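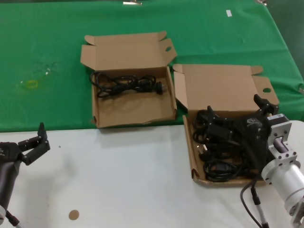 How a Robot Learns to Move a Power Cord
Science Pages for Ages 9 to 12
By Kaede Kawaguchi

A robot arm does not know what a cord is. It has motors, joints and a gripper, and it can turn each joint to an exact angle. Moving a cord from one box to another takes hundreds of those angles in the right order. One way to supply them is for a person to show the robot the task. This is called teaching by demonstration.

There are two common ways to do it.

By hand. The motors are set so that the arm can be pushed around easily. A person holds the arm and moves it through the job. Sensors in the joints measure every angle along the way. This works well with one arm. With two arms it is harder, and the person's own hands can block the cameras.

By remote control. The person stands away from the robot and moves a set of controls. The robot copies the motion. This is called teleoperation. "Tele" comes from a Greek word that means "far off," although the operator may be only a few steps away.

What the operator does

In a cord task there are two cardboard boxes. The operator steers the gripper down to the cords in one box, closes the fingers, lifts, moves sideways, lowers and opens the fingers. One complete try is called an episode. At the end of it, the boxes are set up again and the next episode begins.

Cords are a hard subject. A wooden block keeps its shape when you pick it up. A cord bends, and it may drag a second cord along with it. Engineers call things like this deformable objects. Other deformable objects are towels, shoelaces and cooked noodles.
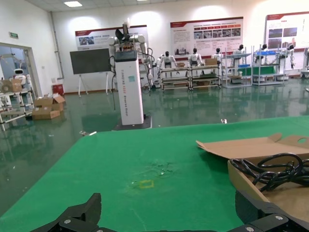

What gets recorded

During an episode the computer saves two kinds of information at the same time. The first is joint data: the angle of each joint and how far the gripper is open. The second is video. A camera placed high up looks down at the whole table. A small camera near the gripper moves when the arm moves, so its view changes all the time. When the arm is raised it may record the far side of the room, and when the arm is low it records the objects close to the fingers.

Each video picture is matched to the joint data from the same moment. In the Grarkum project, 60 matched sets are saved every second. An episode that lasts 54 seconds therefore has 3,240 sets. You can check this with a calculator: 60 x 54.

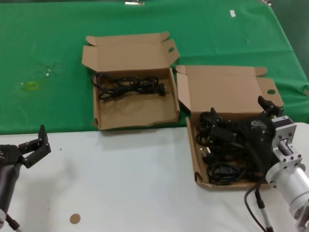
Why one try is too few

If a robot had only one episode, it could repeat only that episode. Should the cord lie a little to the left next time, the fingers would close on air. For this reason the operators at Grarkum record 1,000 episodes of the same job. The cords are in a new tangle each time. Some tries go badly - a cord slips, or two come up together - and these are labeled so that the computer can tell them apart from the good ones.

A computer program then looks for patterns. It compares what the cameras recorded with what the operator made the arm do next. This stage is called training. The finished set of patterns is called a policy. In this use, the word has nothing to do with rules at school.
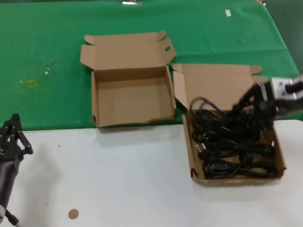
Testing

In a test, the operator lets go of the controls and the policy moves the arm. The Grarkum team ran its first tests in December. The arm moved the cord correctly in 82 tries out of 100. Most of the failures were caused by plugs that caught on other cords, and more episodes with caught plugs are being recorded now.

Words to know

Deformable: able to change shape.
Episode: one complete try at a task, from start to finish.
Gripper: the part of a robot arm that holds things.
Joint: a place where an arm can bend or turn.
Policy: the patterns a robot uses to choose its next motion.
Teleoperation: moving a machine by remote control.

Try it at home

You need a partner, two shoeboxes and a piece of string. Your partner is the robot and keeps both eyes closed. Using words only, guide your partner's hand until the string is in the other box. Write down each instruction as you say it. Tangle the string in a new way, then have your partner follow the same list again. Mark the first instruction that no longer works.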